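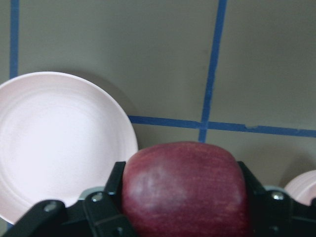
Maintenance of the Oltberg handling cell continued through the period ending 30th March, and the work agreed with Gwilliam under the second stage of the grant is now largely complete. The main task was the refitting of the two gripper fingers, which had developed a small amount of play at the linkage. Both fingers were removed, cleaned and put back, and the screws on the fingers and linkage arm were tightened to the setting given in the Wonov service sheet. Grip checks are carried out on whole fruit, and a large red apple, held between the black fingers at its left and right sides, is the usual test piece. The wrist camera is checked at the same time, using the blue tape lines on the grey wall behind the pale pink plates as a fixed reference.

Tadeo Cisternas, who is responsible for the cell, has revised the inspection routine. The linkage is now examined after every 600 grips, where previously this was done once a month. Each inspection takes roughly 19 minutes – a little longer if the camera cable has to be reseated.

Seven faults were logged in the period, against a higher number in February. Four concerned the camera cable, two the finger pads and one the power supply. All have been closed except the last, for which a replacement unit has been ordered from Etel.

Spending on spare parts stands at 90 per cent of the sum allowed. We ask that the remainder be carried forward to cover one further set of finger pads. The revised inspection sheet will be sent to Gwilliam with the next report.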